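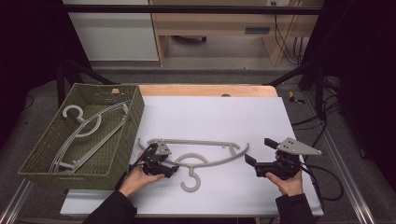
Vicente thinks we should drop the hook grasp altogether and only ever pick on the crossbar, both hands, every time. Says the policy will never sort out which way the hook faces and we'll burn the rest of the month on it. Eliécer half agrees but wants the numbers first. Writing down both before I forget who argued what.

January, notebook for the hanger task (Ronham cup, student division)

Started 2:40 pm, later than planned, door code again.

Task as the rules have it: hangers out of basket, onto the table, then back in. Scoring is per hanger, partial credit if it ends up touching the rim but not inside. I still read rule 7 as allowing a regrasp. Vicente reads it the other way. Someone mail Ronham and ask, I've said this twice now.

Demos so far
— first batch: one-hand pick on the hook. Threw out 3, tracking lost near the end of each one
— second batch: two hands, left near the hook, right toward the end of the shoulder. Better. Slower tho
— third batch: same as second but hanger turned between takes. Kept all of it, 11 good ones

The 3 bad ones all died in the same part of the motion, wrist rolled over and the tracker lost its reference. Slow the roll down. Also stop talking to the person doing the demo, I did it and Eliécer did it and you can hear it in the timing.

Angles: we keep putting the hanger down the same way out of habit, hook toward us. Go through the sheet. Hook away, hook left, hook right, then diagonals. If the sheet says diagonal put it DIAGONAL, not sort of. Eliécer is going to tape a printed angle guide to the wall so there's no guessing.

Finger problem. Hanger is thin and flat, fingers are thick, so coming straight down you hit the table before you get under anything. What works by hand is closing on the two sides of the bar and tilting a little as you lift. Vicente's way is to push down on one end so the other end comes up. Clever but I don't trust it to transfer, depends too much on how the hanger flexes. Tried his way up to 7 times in a row and my hand was tired, so take my opinon with salt. 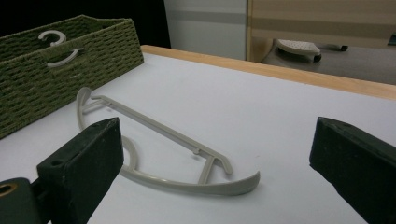 So for the diagonal starts the rule is: fingers either side of the bar, aim for the middle third, don't go for the narrow bit where the strut joins. If you close there the hanger swings around and you've taught it to swing the hanger around. Same going back into the basket, hook end goes in first, let the rest follow.

Calibration — redo it before every batch, not once per session. Second batch had a drift in it I only caught on playback. Komport script does the job but it writes over the old file without asking, so copy the old one out FIRST. I lost one. Renaming it with the time of day from now on.

Training: Eliécer started a run on the second batch alone just to see if the loader works. Loader works. Loss curve looks like nothing yet, too little data, don't read anything into it. Khokhar machine is free after 6 pm, so bigger run goes there once batch three is trimmed. Trim by hand, the auto trim cuts off the release at the end and then the policy never lets go (we had this last term with the cups, took forever to find).

Gritex pads: ordered the softer ones for the finger faces, not here. Until they come keep everything on the current fingers. Do NOT mix pads inside one batch. If they show up halfway, finish the batch and then swap.

Back to Vicente's point. What I'd like is a straight comparison, same number of demos each way, same angles, same person doing them. Then crossbar vs hook is settled and we can stop having it over lunch. He's ok with this if he gets to do the crossbar set. Fine. Eliécer does the hook set too or it's not the same person... ugh. OK Vicente does both. Told him, he made a face.

To do
— mail Ronham re rule 7 (me, tonight, really)
— angle guide on wall (Eliécer)
— trim third batch, leave the release in
— back up calibration files somewhere that isn't my laptop
— crossbar set and hook set, Vicente, morning
— find the short cable ties

Stopped 5:50. Batteries on charge, logs copied over, third batch not trimmed yet.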